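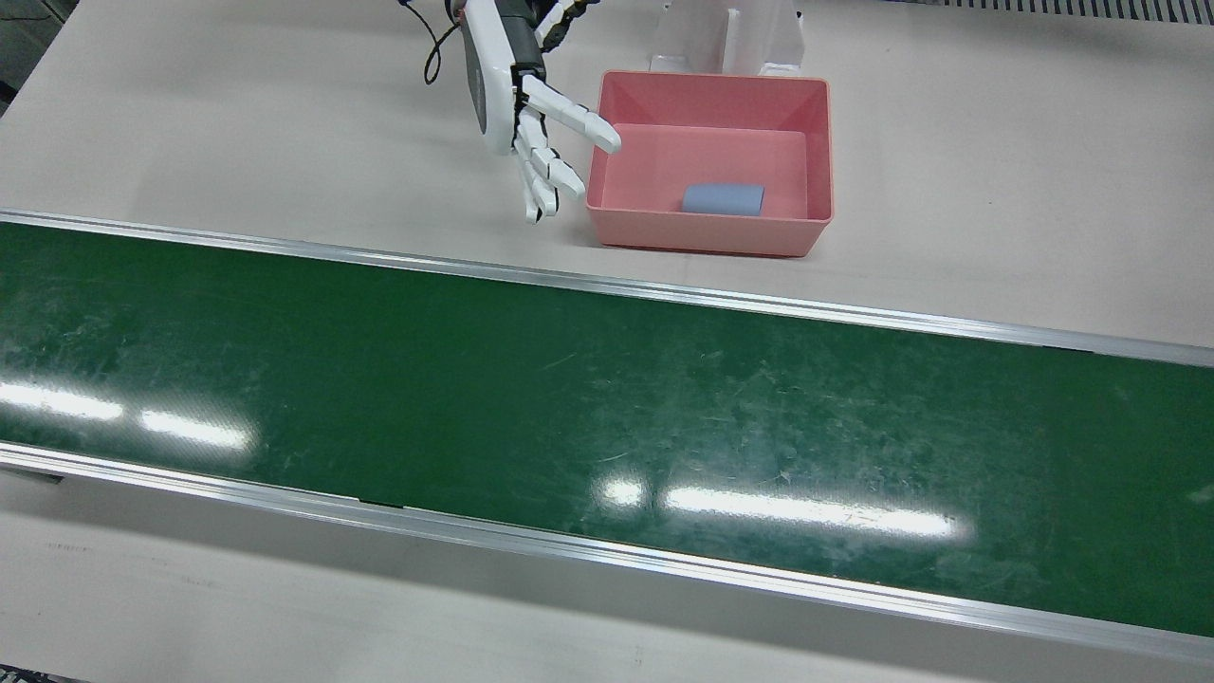 Progress report to Ferrand: example collection for the Sokora sorting line

Nokuthula Adams, Hotach project office
January

Summary

The collection work is on plan for volume and behind plan for variety. We have 731 accepted examples of the conveyor-to-bin task against a target of 3000 for the full grant period. The first training run on this data has been done and the second is booked. We are asking for one change to the schedule, set out at the end.

Work done this period

The task remains the one agreed in the proposal. A small part travels down the belt, the right hand picks it up, and the hand places it in the shallow pink bin on the far side of the rail. The operator drives the arm and hand remotely, and each attempt is saved as one example from the moment the part enters the belt until the hand has cleared the bin.

Refilwe Steyn has run all operator sessions. She rewrote the operator instructions after the first fortnight, when we found that people were finishing the task in very different ways. Some let go from well above the bin and some lowered the part to the floor of it. The model trained on the early data copied both and often stopped halfway between the two. Operators now lower the part, open the fingers, move the hand to the left of the bin and hold still before ending the recording. Examples that skip the hold are rejected at review.

We also began keeping the pauses. Our first script trimmed any stretch where the belt was empty, and the model never learned to wait. With the pauses left in, it now stays in position between parts in most trials, although it still reaches early when light reflects strongly off the belt.

Rejected examples

We rejected 73 examples this period. The main causes were:

- operator closed the fingers before reaching the part
- bin knocked out of position during the place
- recording ended too early
- camera and joint data out of step

The last of these was a fault in the logging software and has been fixed. The affected files could not be recovered.

Equipment

The hand has been reliable. One finger was recalibrated after it began to lag when opening. The cable at the wrist was rerouted twice, as it was limiting how far the arm could turn, and the current arrangement gives enough slack for the whole task.

The belt surface is worn, and we considered replacing it. We have decided to keep it for now. The Sokora site has belts in a similar state, and a model trained only on a clean one would probably do worse there. We will collect a smaller set on a new belt later in the year so the two can be compared.

Results of the first training run

The run used the examples accepted up to the cut-off in the plan. We tested it with 30 trials on the same part, with the bin in its usual place. Picking was dependable at the slow belt speed. Placing was weaker, with the hand tending to release close to the near wall of the bin. At the higher speed the results were poor and we stopped early to protect the fingers.

Trials with the bin moved to a new position did not succeed. This was expected, given that almost all the data so far has it in one spot.

Next period

Refilwe will shift the sessions towards variety. The bin will be moved between recordings according to a printed grid, and two further part shapes supplied by Ruton will be added. Sessions will run in the mornings, with review on the same afternoon so that problems are caught before the next day's work. A second reviewer starts on Friday.

Change requested

We ask to delay the two-bin task until the single-bin model can handle a moved bin. The collection target and the budget would stay the same. Labour hours set aside for two-bin sessions would be used for the extra positions and shapes described above. We would need a decision before the next operator roster is drawn up.

Last updated: January, N. Adams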